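Cable sorting, notebook
1st April

Print this page
E-mail this page

I promised Zanele Sithole I would write up where we stand on the cable chore before she has to talk to the people at Citeck, so this is for her and for whoever inherits the bench after me. The chore itself is one everybody here knows from the bottom drawer at home: a heap of leads, each to go in the tub where it belongs, and the lid to shut at the end of it. My mother could do it while talking on the telephone. We have been at it since July.
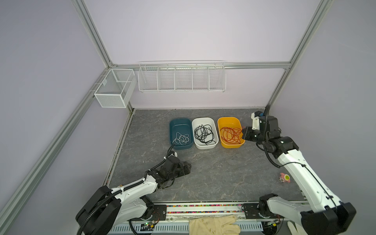

The log now stands at 2,458 tries, and I went back through the last 306 of them over a pot of tea, which was a pleasant enough way to lose an afternoon. Of those, 83 ended with the right cable in the right tub and no help from me. I was pleased with that, and then a bit less pleased when I saw how many of the good ones were short, stiff leads that more or less carry themselves. Pillai does nicely on those. Nomus is slower but lets go more cleanly, and I would still like to try its release timing on both arms before we change anything else.

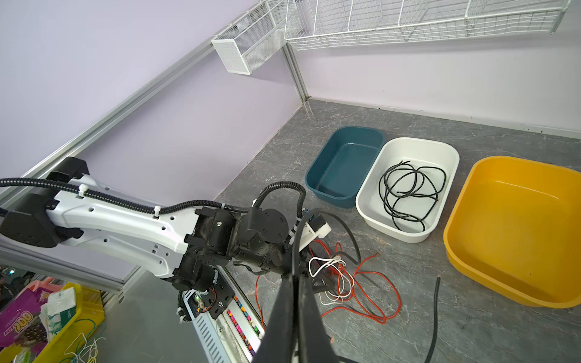
Soft wire is where my hopes for a proper household machine get tested – a shirt or a cup keeps some sort of shape when you pick it up, and a loose lead does no such thing. You take hold of one loop and three others come along for the ride. A red tangle like the one spread out in front of the teal and white tubs, with thin white wires mixed into it, is the kind I would put down and walk away from myself, so I try to be fair when I score it. I have asked Prunstead whether they would lend us their grasp planner for the knots.

Would I have one of these in my own kitchen? Not yet, though I'd happily let it do the stiff leads. Next: rerun the soft wire set at the slower speed, and send Zanele the 306 sheet.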